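About Ullen

Ullen is a grain drying and storage business. We take in wheat, barley, oats and canola from farms within 37 miles of our yard, dry it, clean it, and hold it until the grower is ready to sell. We do not buy grain and we do not trade it. What you bring in stays yours until you tell us to load it out.

How we started

Evangelia Psarras and Gaétan MacLeod set up the business after a run of wet harvests left many farms in the area with crops they could not store safely. The first dryer was a used batch unit on a concrete pad next to Evangelia's machine shed. It ran day and night for most of that first fall. The following year they leased the old feed mill on Kamata Road, and we have been there ever since.

The yard now has 20 bins, a continuous-flow dryer, a screen cleaner and a truck scale. Most of the bins are flat-bottomed, with full aeration floors. Four smaller hopper bins are kept for seed and for growers who need a variety held separate.

What we do

Every load is weighed and sampled when it comes over the scale. We test for moisture, test weight and foreign material, and you get the ticket before you leave. If you disagree with a reading, ask and we will pull a second sample while the truck is still here.

Drying is charged by the point of moisture removed. Storage is charged by the month, with the first month free on anything we have dried. Rates are posted in the scale house every June and do not change until the next season.

Bin temperatures are checked daily through harvest and weekly over the winter – more often if a bin starts to warm. Growers with grain in store can call the office for the latest readings.

Who we are

Evangelia runs the office and the accounts. Gaétan looks after the dryer and the bins. Junpei Furukawa manages the scale house and sampling, and Sayaka Shimada handles trucking and load-out. We take on seasonal help from July to November.

The scale house is open from 7 a.m. during harvest. Call ahead if you have more than three loads coming in one day.

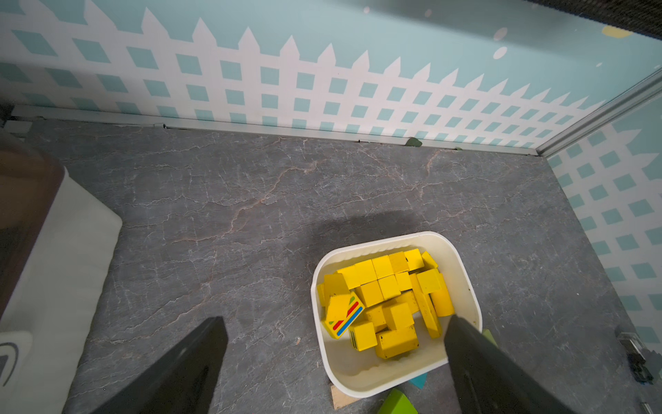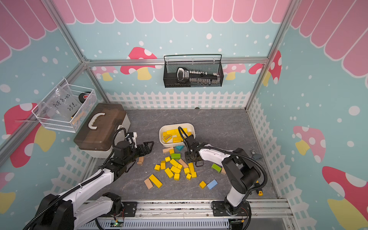
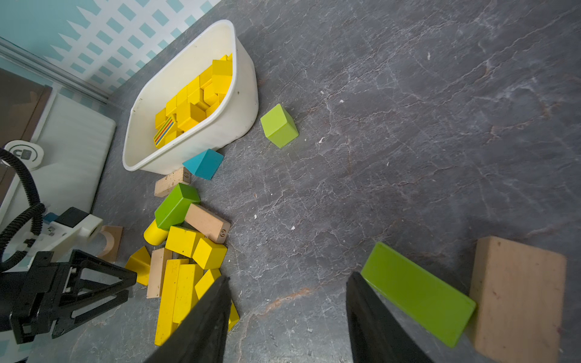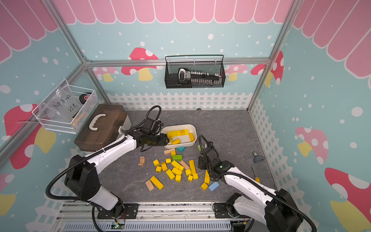
Page text by Tatsuya Hayashi for Ullen

Visiting the yard

Trucks come in by the north gate and leave by the south. Please tarp your load and stay in the cab until you are waved onto the scale.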